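Tridley Robotics Club
About us

We're the robotics club at Tridley School in Lunness, and we meet after lessons in the old textiles room, at the end of the science corridor. You'll hear us before you find us. We build things, program things, break things (mostly by accident) and spend a surprising amount of our time with our heads inside old computers.
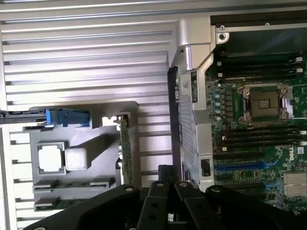
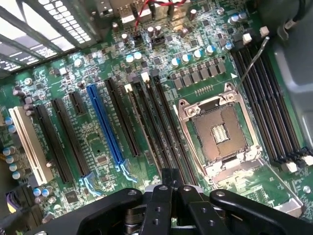 Club Pages, Issue 17

What we do

Our big project this year is called Bedoya. Bedoya is a robot arm that we're teaching to work inside desktop computers, the sort that schools and offices replace by the vanload. The idea came from a pupil who asked why we could write a program to stack blocks all day long when there was a cupboard full of dead workstations next door. Nobody had a good answer, so we moved the blocks out of the way and got a workstation out.

It is much, much harder than blocks! The inside of a computer is a cramped place. You have brackets and cards and upright boards to get past, the memory slots have those tiny latches at the ends, and a processor socket is something you really don't want to touch with anything at all. With a wrist camera you get a lovely close look at the job, but your own fingers are always in the way at the bottom of the picture, so half of our programming time goes on working out what's gripper and what's computer. We now have a routine for it that was written almost entirely by two members of Year 9, and we are very proud of it.

Plenty of what we do isn't glamorous. We label pictures. We measure the gap between one slot and the next, then measure it again and get a different answer. We write down every run in the log book, including the ones where the arm went for a memory latch and closed on thin air. At the last count we had 92 runs logged for this year, and 79 of them have a note beside them in somebody's handwriting saying what to change next time. The other ones mostly say "again".

Who can join

Anybody in Years 7 to 11, and sixth formers who'd like to help out. You don't need to have done any coding. You don't need to be in top set for maths either, whatever your friends have told you. We have members who came for the programming and ended up doing all the wiring, and one who came only because it was raining and now looks after the parts drawers (please put the screws back in the right one, they're labelled).

New members start off with a screwdriver. You take an old computer apart by hand, lay out the pieces on a tray and learn what each one is called, and then you put it back together. It's a brilliant afternoon and people are always amazed by how much of it simply unclips. After that you pair up with someone who's been here a while and pick a corner of the project. At the moment the corners are:

Seeing — finding slots, sockets and latches in the camera pictures
Moving — getting the arm in and out of the case without knocking into the sides
Gripping — finger shapes, pads, how hard to squeeze
Writing up — the log book, the display boards and this page

You can swap whenever you like. Most people do.

How we work

We work in groups of up to 4 round the arm, and everyone else is at the benches. One person drives, one watches the arm with a hand on the stop button, and the others keep the log. We take turns at all of it. The computers we practise on are unplugged and have been retired for good, so no one needs to panic if a bracket gets bent.

A rule we're fond of: if you don't understand what somebody's code does, you say so out loud, and they have to explain it to you. It slows us down a bit. It has also caught more mistakes than any of our tests, including the famous one where left and right were swapped in one file and the right way round in all the others.

Snacks stay on the windowsill. We've had to be strict about this one.

Nudero

Every March we enter Nudero, a friendly competition for school teams where you bring along a robot that does one useful job and show it to the judges and to each other. Last year we took a sorting machine for nuts and bolts, and came home with a certificate, a huge list of ideas and the wrong power lead. This year it's Bedoya's turn. The task we've set ourselves is to find a memory slot, open the latches and lift the module out, starting with the lid already off. We can do the finding quite reliably. The lifting is coming along. The latches are, well, the latches.

Whatever happens on the day, it's the walk round the other tables that people talk about on the minibus home. If your school has a team that's going, do come and say hello — we love swapping notes, and we'll happily show you the log book, bad runs and all.

Can you help us?

We're always glad of old desktop computers, working or not, as long as the drives have been taken out first. Big heavy workstation cases are the best, with lots of slots and room to get an arm in. Laptops are no use to us at the moment, sorry. We could also do with small screwdrivers, lidded trays, and a decent desk lamp or two, as glare off the boards confuses our software no end.

If you fancy seeing the club at work, families are welcome to drop in from half past three. Sign in at the front office and follow the noise.

More from Clubs at Tridley
What we learned from the nuts and bolts machine
Soldering for beginners: kit list
Nudero: travel letter and packing list
Chess club moves to the library
Eco group bottle bank update

Comments

Year 8 parent: Mine came home and asked if she could take the family computer to bits. I said no, then I said maybe. Wonderful club.

Former member: So pleased the log book is still going! Is the swapped left and right story the same one from my year or have you done it again?

Tridley Robotics Club: Same story. We did do it again, though.

Gran in Lunness: I have an old tower computer in the loft, very dusty. Would that be wanted?

Tridley Robotics Club: Yes please! Dust is fine. Leave it at the front office with our name on.

Contact the club through the school office | © Tridley School, Lunness | Back to top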